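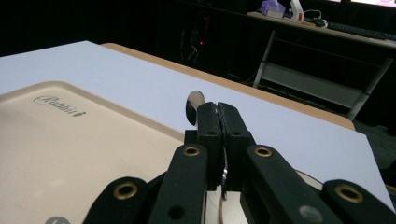 What counts as a chore on this page?

A chore is a task with a start state, an end state, and an object that was not designed for a machine to handle. Setting a table qualifies. Moving identical cartons from one conveyor to another does not, and machines have done that for decades. We use the same definition for shop-floor work: emptying a mixed parts bin is a chore, feeding blanks to a press is not.

Can I buy a machine that clears the table and loads the dishwasher?

No. Machines can perform parts of the job in a prepared kitchen, at low speed, with a person nearby. None that we have evaluated can be delivered to an arbitrary home and left alone with the dishes. Floor cleaning and lawn mowing are the household jobs that can be handed over today, and both avoid grasping.

Why is flatware considered difficult?

A spoon is thin, curved and reflective. Depth sensors return poor data on polished metal, and highlights move as the viewpoint moves. Lying on a plate, a spoon leaves little clearance for a jaw to get under it. Once held between two narrow jaws it can still rotate about the contact line, so a grasp that holds is not always a grasp that can be used. Setting it down in the correct orientation is a separate problem and usually the harder one.

Would a hand with more fingers solve this?

Partly. More contact points resist rotation, and the machine can reorient an object without putting it down. The cost is more joints to control, more parts to wear, and more time in the repair queue. Two-jaw grippers remain the default in our work for ordinary pick-and-place tasks.

What is a hand-held gripper used for?

A person holds the tool and does the task with it while a camera on the tool records. The recordings are then used to train a controller. Collection is faster than steering a robot arm remotely. The drawback is that a person's arm reaches around obstacles in ways a fixed arm may not, so some recordings have to be dropped before training.

How many recordings does one task need?

It depends on how much the setting varies. For the table-setting task in the Drernik project we started with 123 recordings. That was enough for one plate type at one height and not enough for a second plate type. Adding 25 recordings with the new plate helped more than adding the same number with the old one.

What is the difference between Drernik and Adugna?

Drernik covers household tasks: dishes, flatware, folding, wiping. Adugna covers light shop-floor tasks: sorting fasteners, kitting, returning hand tools to a rack. Both run under Nulatach and share software. They do not share fingertips — household objects need softer pads, and oily parts ruin them.

Are shop floors easier than homes?

In most respects. Lighting is fixed, benches stay put, and the object list can be written down. A shop can also mark a zone where people do not stand. The error budget is tighter, however. A fork on the wrong side of a plate is a nuisance, while a wrong washer in a kit can stop an assembly line.

What failure rate is acceptable?

At the Stikmont site the rule is 2 unrecovered failures per shift. Above that, the operator spends more time on resets than the machine saves. A failure the machine detects and retries by itself is logged but does not count toward the limit. We have no equivalent rule for homes.

Do published videos show real performance?

Check three items: playback speed, whether the clip is a single take, and whether anyone is steering. If the caption omits one of these, treat the video as evidence that the motion is possible and nothing further. Our own trial logs list all attempts, including aborted ones.

Who maintains this page?

Napaporn Thongdee, test engineering. Corrections to the figures should include the trial number. The answers on flatware and failure limits were revised 10/28/26; the rest date from April.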